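Dusetti Display Case, Model 10 -- Wall-Mounted, for Leaded and Stained Glass Panels

Pakar Museum Fittings
Cases and Mounts > Glass and Ceramics > Wall-Mounted

Product code: 2382-W
Availability: made to order
Lead time: 8 weeks from signed drawings

Overview

The Dusetti Model 10 is a shallow, back-lit wall case for the long-term display of a single leaded or painted glass panel. It is intended for museums, historic houses, churches and regional galleries where the original window opening no longer exists or cannot be used. The panel is carried on its bottom edge and held at the sides. No fixing passes through the leadwork and no load is placed on the solder joints.

The case is supplied as a back box, a light tray, a panel carrier and a hinged front. Each part can be removed separately once the case is on the wall. The carrier lifts out with the panel still in it, so the glass need not be handled directly when it leaves for treatment or loan.

Construction

Back box: folded aluminium, powder-coated matte grey. Other colours to order.
Front: laminated low-reflection glass in an aluminium frame, hinged left or right. Specify when ordering.
Panel carrier: aluminium channel lined with inert foam. Adjustable side stops.
Diffuser: opal acrylic, removable from the front.
Seals: silicone, replaceable.
Locks: two, keyed alike. Cases ordered together can be keyed to a single suite.

The carrier accepts panels up to 10 mm thick at the edge, including the border lead. Panels with raised plating, external saddle bars or heavy ties need the deep carrier (see Options). Bowed panels should be measured at the point of greatest projection and the figure given on the order form.

Lighting

The light tray holds dimmable white LED strips in 8 separately adjustable zones. Zoning lets the installer even out a panel in which dense, painted areas sit beside clear or lightly tinted glass. Without it, the clear areas glare and the darker colours read as black.

The driver is housed in a ventilated compartment below the back box, outside the display volume. It can be serviced without opening the front. Dimming is by wall control or by the building's lighting system. A daylight sensor is available, but is not recommended where the case faces a doorway that is opened often.

Colour temperature is fixed at the factory. Customers who are unsure should ask for the sample strips, which can be held behind the panel in the workshop before the order is confirmed.

Mounting

The case hangs on a split batten fixed to masonry or to a plywood-backed stud wall. It must not be hung on plasterboard alone. Maximum weight of the panel and carrier together is given on the drawing supplied with each quotation, as it varies with the size of the case. Two people are needed to hang the back box. Fit the box, level it, connect the power and run the lights before the panel is brought into the room.

Allow clearance on the hinge side for the front to open fully. On the lock side a hand's width is enough.

Options

Deep carrier, for plated or barred panels
Engelhardt passive humidity cassette, with access door in the base
Grestosier label rail, fitted below the front
Painted back box, any standard colour
Second carrier, for rotating displays
Floor plinth, where wall fixing is not permitted

The Engelhardt cassette and the deep carrier can't be fitted together in the smallest case size.

Related products: crates and shelving

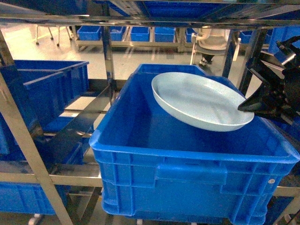 Blue plastic crate on stainless steel shelving, with a plate inside.

Care

Clean the front with a soft cloth and a small amount of neutral cleaner, applied to the cloth. Do not spray the glass. The diffuser collects static -- wipe it with the anti-static cloth supplied and do not use alcohol. Check the seals every July, or at the same point in each exhibition year, and replace any that have flattened.

Ordering

Send the height, width and greatest thickness of the panel, its weight if known, and a photograph of both faces. Pakar will return a dimensioned drawing for approval. Cutting does not begin until the drawing is signed.

Page last revised Dec 26, 2024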